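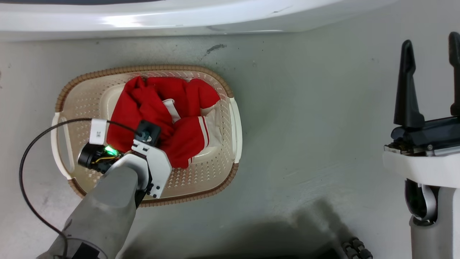

6 April 2024
By the Pliltham desk

PLILTHAM - The shared laundry room at the Stevby apartments will close for 16 days in May while the drains and the floor covering are replaced, the building's management said in a notice sent to tenants this week. A collection service will run in its place.

Under the temporary arrangement, each apartment may hand in one basket of clothing per week at the ground-floor storage room. Washing and drying will be done at Goner, a commercial laundry on the east side of Pliltham, and baskets will be returned to the same room. Management expects a turnaround of 2 days.

The notice sets out what may be used as a container. Baskets must be rigid plastic, rectangular, and open at the top, with perforated sides and a molded handle at each short end. Cloth hampers, trash bags and cardboard boxes will not be accepted. Baskets with a decorative rim are permitted if the trim is fixed to the basket. Loose liners must be removed before drop-off.

Perforated walls are required for ventilation. Baskets will be held overnight in a room with no window, and clothing stored damp in a solid tub at an earlier closure came back with mildew. The rule on handles relates to the carts, which hold the baskets by the ends.

A full basket may weigh no more than 25 pounds. Contents must stay below the rim so that the baskets can be stacked on the cart shelves. Tenants are asked not to press clothing down to make more room - packed loads take longer to sort and are more likely to go through the wash with sleeves balled up inside.

Red clothing is covered by a separate paragraph. Sweatshirts and track jackets in red, and any red garment with white stripes or a white lining, will be washed cold and apart from other items. These should be placed on top of the load or handed in alone. Goner will not accept claims for color transfer between parts of the same garment, which the notice describes as a matter of the dye and not of the wash.

Zippers are to be closed and pockets emptied. Garments do not need to be folded. Items marked for dry cleaning only will be sent back unwashed, in the basket they came in.

Each basket must carry a tag with the apartment number on one handle. Tags are available from the management office and should be tied, as adhesive labels have come off in transit.

The cost of the service is included in the monthly building charge. Extra baskets can be handed in for a fee, payable at the office, if there is space on the cart.

The floor in the laundry room will be replaced with a sealed covering laid to fall toward a new central drain. The present covering has lifted along the wall behind the washers. The machines will be moved out for the work and put back in the same positions. The folding table and the wall shelves will stay.

Phí, the dry cleaner across the street from the building, is not part of the arrangement and will keep its normal hours.

Questions about the collection service can be left at the management office or sent to Box 2633, Pliltham.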